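Can a robot put the kitchen junk away yet, or am I still the robot?

Home & Shop Help > Gadgets and Automation

Posted by Ollenthorpe_Dad

We have one of those houses where everything ends up in a tub. Kitchen tools, bath toys, the thing for scrubbing potatoes, all of it goes into whatever container is closest, and once a week I stand over the tub and sort it out. By "once a week" I mean in July, and again when my mother-in-law is on the highway.

I've got a robot vacuum (a Tipoki, the older one, eats socks) and my wife's shop has a machine that folds cartons all day without complaint. So my question is why there's nothing between the two. I don't need a butler. I need something that can reach into a tub, take out a spatula, and put it in the spatula drawer. Take out a stuffed animal, and not put it in the spatula drawer.

Is anything like that for sale to regular people? If not, how far off is it? My brother says two years, but he said that about his deck.

Budget is flexible up to the point where my wife hears the number.

Posted by Nollix

No. Save your money. I bought a "smart arm" off a crowdfunding site, paid 369 dollars, and what came was basically a desk lamp that could wave. It could move a foam cube from one square to another square if you put the cube on the first square yourself. Max lift was 200 grams, which rules out most of a kitchen.

Get more tubs and label them.

Posted by Kheri Sang

The waving lamp is a little unfair to the field, though I also owned one and it also waved.

I did maintenance on packing lines for a long time, the last stretch of it at Plesport, so I come at this from the shop-floor end. The short answer to whether you can buy one is no. The longer answer depends on which part of the chore you mean, and people lump them together because for us it's a single motion done while thinking about lunch.

Your wife's carton folder is good at its job for the dullest possible reason: every carton is the same carton, and it shows up in the same place facing the same way. Tip one sideways and the machine will fold the air next to it with complete confidence. I have watched a line do this until somebody hit the stop, and the counter said 245 perfect nothings.

A tub of household stuff is the reverse of that. Split the job up and it looks like this.

Seeing what's in there

Much better than it used to be. A camera and some software can pick out a spoon on a plain table pretty well. It gets harder when the spoon is under a colander, and shiny metal and see-through plastic are still a nuisance, as reflections make a mess of the depth reading. You can help by not owning anything shiny or see-through – let me know how that goes over at home.

Getting hold of it

My favorite part, and the one that sinks most of the gadgets. Most grippers have two fingers and no feelings. A plush toy squashes, so it's forgiving, but it also drags its neighbors along. A whisk is mostly gaps. A scoop has a wide end and a skinny end, and the machine has to choose one and come in at an angle that doesn't jam its knuckles against the wall of the bin. Brushes are half handle and half bristle, and the bristles don't give it much to hold.

For a fair idea of the mix, look at a metal bin with a plush dolphin, a coiled whisk, an orange scrub brush and a white scoop in it, and the gripper right over the scoop. I'd call that a tidy version of your tub. Note the bar clamps on the bins, too. At my house the tub slides across the counter when I look at it.
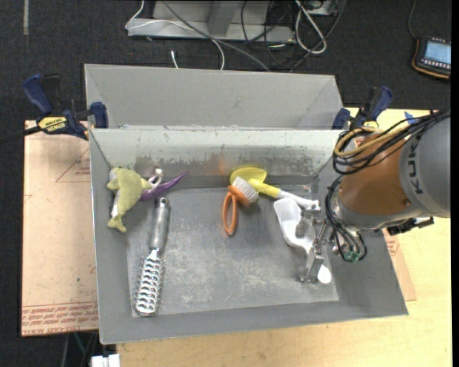
Putting it where it belongs

Picking a thing up and dropping it in the next bin over is one job. Knowing that it goes in the second drawer, that the drawer sticks, and that you have to lift a little while you pull, is a different one. As far as I know, no product you can buy will do that for you in a normal kitchen. Industrial arms are strong and precise, but they cost more than your flexible budget and they have no business near a toddler without a fence.

As to how far off, I quit guessing. I'd expect warehouses to get decent mixed-item picking well before any of us do, and if your brother wants to put money on two years I'll hold the stakes.

In the meantime Nollix is right about the labels. I'd add one for toys and keep it lower down, where the kids can ignore it at eye level.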